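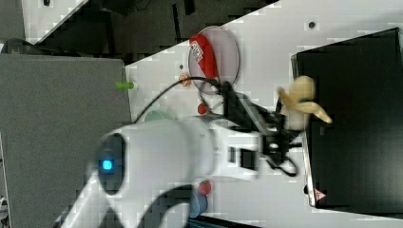

Rules for a small table: talking shop with Kaja Lepik

I have read a lot of lab safety handbooks and I can count on one hand the ones I wanted to talk to the author about. The Skilleck handbook is one of them! It covers tabletop robot arms, the kind that pick things up and put them down next to people who are also picking things up and putting them down, and it fits on both sides of a single sheet. Kaja Lepik wrote most of it. She runs the arm benches at Rillisent, and when I called her she was in the middle of relabeling power strips, which she kept doing for the first part of our conversation.

"The first version had 88 rules," she said. "I was so proud of it. I had it bound. Then I watched someone new come in on their first morning, and they flipped through it for a minute and put it under a monitor to raise it up."

So she started cutting. Her test for whether a rule stayed was whether she had ever seen a person do the thing it warned about, or could picture a tired person doing it late in the day. Anything that existed mainly to cover the company went into a separate binder ("it's still there, it's a perfectly good binder"). Anything that repeated the manufacturer's manual was replaced with a line telling you to read the manual, and which chapters.

What survived is surprisingly physical. I had expected a lot about software limits and maximum speeds, and there is some of that, but the opening section is all about the table.

"People think the dangerous part is the arm, and okay, yes, respect the arm," Lepik said. "But most of what goes wrong at our scale starts with something on the table that shouldn't be there, or something that should be there and has wandered off. A coffee cup. Somebody's badge. A screwdriver left over from changing a finger on the gripper. The arm has no idea. If you told it to go to a spot, it goes to that spot."

The rule is that before the arm gets power, whoever is running it names out loud everything within reach. Out loud! I asked if people felt silly doing it.

"For a week, maybe. We do a lot of work with toy food, so you get a grown adult standing there going 'banana, plate, tomato, strawberry.' It's very sweet. But you catch things. Umer was doing it once and he said 'plate, banana, phone,' and he kept going for two more objects before he heard himself say phone."

The toy food has its own paragraph in the handbook, and I loved it. Lepik is a big believer in practicing with objects that are cheap and easy to replace. Her view is that the minute an object on the table is worth protecting, people start reaching in to rescue it, and the reaching in is what she worries about. The handbook says it in one line: if it falls, let it fall.

"That one took the longest to teach," she said. "It goes against everything. You've been catching falling things since you were three years old. Something rolls toward the edge and your hand is already moving before you've had a thought about it. So we practice. I stand there and I push a toy off a table, with everything switched off, and the new person's job is to keep their hands at their sides. They can't do it! Almost everyone grabs for it the first time. I grabbed for it the first time, and I was the one who had pushed it."

From there we got onto stopping. The arms at Rillisent can be stopped from a button at the bench, and Lepik has strong feelings about where that button lives. It has to be within reach of the person running the session without leaning over the table, it must never be on the far side of the arm, and nothing gets stacked in front of it. Every session starts with somebody pressing it to see that it works. The part I found most interesting, though, is what the handbook says about using it when nothing is wrong.

"You should press it when you're confused," she said. "That's the whole instruction. You don't need a reason you could defend in a meeting. If the arm did something and you thought 'huh,' press it. In the old days I'd see people stand there and watch a strange movement and try to work it out while it was still going on. They were being polite to it, I think. They didn't want to interrupt."

To make pressing feel ordinary, her group changed how it gets logged. Stops used to go down as incidents, with a form. Now they go in the same notebook as everything else, with a word or two: "confused," "cable," "heard a noise," "needed to sneeze." A form still gets filled out if a person was touched or something broke. Lepik says the notebook got a lot more useful once it filled up with small stops, and she reads it cover to cover. By her count they have run over 500 sessions under the short version of the handbook, and she talks about the notebook from those sessions the way other people talk about a favorite novel.

"Cables!" she said, when I asked what the notebook had taught her. "So many entries say cable. A gripper needs power, it needs to talk to something, and so you've got a wire that goes along with the arm through every pose the arm can get into. You route it beautifully for the pose you're standing in front of. Then the wrist turns around the other way and your nice loop is pulled tight, or it's hanging down where the fingers want to be."

The handbook's cable rule is to move the arm slowly through the full range it will use that day, by hand or at the lowest speed, and watch only the wire. She is serious about "only." One person moves, a second person watches the wire and says nothing unless the wire does something. It gets repeated any time someone adds a clip, swaps a finger or replaces a length of cable, even if the change looks tiny. She told me a zip tie counts as a change. I asked whether a piece of tape counts as a change. "Tape is how it always begins," she said.

There is also a good section on lights and labels, which I hadn't seen handled well before. Most arms have some sort of indicator on them, and most people in the building will have a private theory of what each color means. Lepik's rule is that no one is allowed to treat an indicator as permission. A light can be a reason to stay back. It can't be a reason to reach in. If you want to put your hands on the table you stop the arm yourself, you say "hands in," and the person at the controls says it back to you.

"Lūse is the strictest about this and I adore her for it," Lepik said. "She'll wait. If you don't say it back, she'll just stand there with her hands in her pockets until you do. I've seen her wait through a whole phone call."

Warning stickers get a similarly plain treatment. They stay on, they stay visible, and if one gets scuffed until you can't make it out, it's replaced before the next session. The bench crew isn't allowed to add homemade warnings without taking one down, a rule I first took for a joke. It's serious. Lepik had visited a shop where every surface was covered with notes in capital letters, and she noticed that she had stopped reading them before she reached the back wall.

I wanted to know how she handles the argument I hear most often, that small arms are slow and light and made for working near people, so all this is a bit much. She has clearly had the conversation before, and she was generous about it.

"I get it, and I like these machines a lot. They're friendly looking, they're round at the corners, it's a nice thing to work beside. But what's on the end of the arm might be all brackets and metal edges, and you might have made it yourself last Thursday. And whatever it's holding is part of the machine now. A toy banana, fine, how bad can it be? Swap that for a paring knife because somebody wants to try cutting, and you need to start your thinking over from zero. The arm being friendly doesn't carry over to the knife."

So the handbook asks for a fresh look each time the tool or the objects change, and the look has to be done by 2 people, one of whom didn't build the thing. They write down what could pinch, what could poke, and what could be thrown. It usually takes a few minutes. If they disagree, the more worried one wins for that day, and they can argue about it over lunch.

Lepik is reworking the handbook again now, with a new version planned for November. She wants to add a part about visitors, who tend to lean in and point at things, and she has been trying out a strip of floor tape with mixed results. She'd also like to drop something to make room, and she has her eye on the paragraph about chairs. I told her I thought the chairs paragraph was great (no wheeled chairs at the bench while the arm has power). She said Umer had told her the same thing, and that she'd probably end up making the font smaller.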